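Tiling evenings return to Skudel with twice the places

The beginners' tiling course at the Lutel workshop in Skudel is coming back, and this time there is room for far more people. Booking opens on 6th May for a new run of evening classes, with 50 places on offer across the town.

Anyone who tried to get on the last course will know how quickly it filled up. The waiting list was longer than the class list, and people were still ringing the workshop weeks after the first session – so this is very good news indeed!

The classes are led by Dayana Ocampo, who has been laying floors for most of her working life and still gets excited about a well-cut corner. "People come in thinking they can't do it," she said. "Then they set their first row, stand back, and they want to do the whole house. I love that bit."

Each course lasts 9 weeks and starts with the basics: checking that a floor is level, marking out from the middle of the room, mixing adhesive and getting the spacing even. After that it's on to cutting, working round pipes and door frames, and finally grouting, which Dayana says is everybody's favourite night (and the messiest). Learners finish by tiling a small panel to take home.

Tools are provided, and so are the tiles, thanks to a gift of 500 mixed floor and wall tiles from Huerta, the builders' merchant on the ring road. There are plain whites, some lovely greens and a stack of patterned ones that the last group squabbled over in the nicest possible way.

There will be two groups, one at the Lutel workshop and another at the Lesumus hall across the river, where the upstairs room has been cleared and fitted with new benches. The hall has step-free access and a lift. Old clothes and closed shoes are a must at both.

To book, call in at the workshop or pick up a form from the library desk.

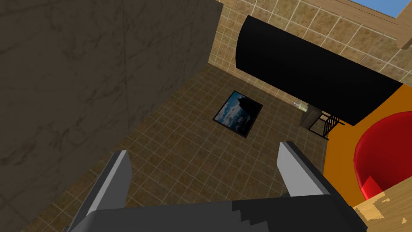
Homes and DIY

Small square tiles in browns and tans, set with pale grout, are a forgiving choice for a first floor. A follow-on course covering stone-look finishes and larger slabs is planned for September.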